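Bernice Fiadzo has designed sound for the Trameck Theater in Fendville for most of her career, and she describes the job mainly in terms of cable. "People ask about music," she said. "I spend more time on signal routing."

Her current project is a revival of the two-act drama "Nic Aodha," which opens in August. The script calls for 20 separate offstage voices, each heard from a fixed point in the house. Fiadzo recorded them dry, with no added reverb, and assigns each one to its own speaker.

"If the voice moves, the audience looks for it," she said. "Then they miss the next line."

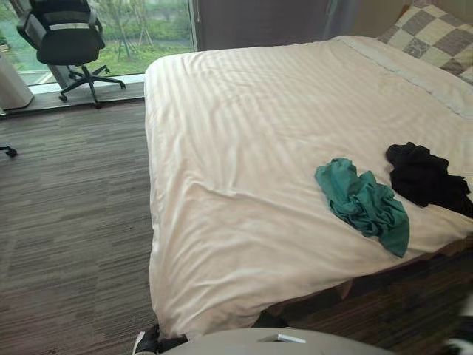
A bed with a striped white duvet and a checkered pillow.

The show file holds 844 cues, up to 800 of them triggered by the stage manager's board. The remainder follow automatically at set delays. Fiadzo runs playback on a Premov system, with a second unit in parallel.

Level setting takes two evenings. She starts at the back row with the ventilation on. "An empty house is brighter than a full one," she said. "I cut a little at the top and check again at the first preview."

Asked about the quiet passage that closes act one, she said it has a single cue, a door, and that she is still adjusting its length.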